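Print this page | E-mail this page

Speaker notes -- open day talk, "A Robot Learns the Kitchen"
Kernadbridge, main hall, 2:00 p.m.

Welcome. Wait until the people at the back have found a seat. Say that questions are welcome during the talk, and that the second group goes to the lab at 3:00 p.m.

Begin with my own story, but keep it short. When I came to Kernadbridge I believed that the hard part of a robot is the arm. I had worked many years with arms in a factory in Kirkport, and they did the same move all day, very exactly. A kitchen is different. Things are not where you left them, and they have many shapes. (Pause. Ask who has lost a lid at home this week.)

Explain the project. It is called Sesik. We want a pair of robot hands to do small jobs on a table: put a vegetable in a bowl, set a bowl upright, open a drawer and close it again. I must say clearly that Sesik is not a product and that nobody can buy it. Last year somebody asked me for the price.

Explain why we start in simulation. In the computer we can drop a bowl 500 times and we do not need a broom. We can also change the table between two attempts. The visitors will see the real hands later in the lab, so do not spend too long here.

Next slide. Let people look for a few seconds before speaking. Say that this is the view which the operator has when he or she drives the hands.
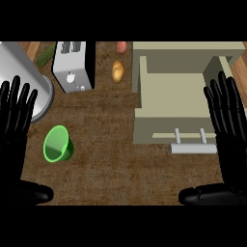
Sesik in simulation: both hands over the table, with the green bowl on its side.

Ask the audience: which object would you pick up first? Usually the children say the cucumber. Take two or three answers, and repeat them loudly for the others.

Then speak about the bowl. For a person it is nothing, you take the rim and turn it. For the hand there are many small decisions: which fingers go inside, how hard to press, when to let go. If the fingers push too early, the bowl can roll away. Show this with my own hand and the plastic bowl from the desk. (Bring the bowl! In March I forgot it and had to use a coffee cup.)

After that, the potatoes. The two have different color and shape, and this is useful for us, as we want the program to understand "potato" and not only one certain potato. Do not go into the training method here. If somebody asks, the poster of the Goel group is beside the stairs, and they explain it better than I can.

The handle on the cabinet: say that pulling a bar is one of our favorite tasks. The hand must hold it and move back in a straight line, and the fingers like to slip. Our program did 376 good pulls out of 500 in the last test. Say the number slowly. Some people will think it is bad, some will think it is very good, and both may tell me so.

Now the honest part. What works in the computer does not always work on the real table. Friction is the biggest trouble for us. A simulated bowl slides in a way that a real bowl does not, and our real fingers have a rubber skin that gets dusty. We spent roughly 40 hours on this problem before the open day and it is still not finished. If the real demonstration fails today, I will say so and we try again -- please stay calm, also me.

Safety words before the lab visit. Stay behind the yellow line. Do not lean over the table. Children may press the red stop button once each, with the technician beside them. The lab is room 118, second door after the coffee machine.

Questions I should be ready for:

Will it cook for me? No, not soon. It does not know what is hot.

Why hands with fingers, and not a simple clamp? The things in a kitchen are made for human hands. A clamp is cheaper and for many jobs I would still choose it.

Does the operator get tired? Yes, quite fast. We change after 20 minutes.

If there is time left, show the short film of the drawer test again, without sound. If there is no time, thank everybody and open the side door for the first group.

Last updated: March, after the rehearsal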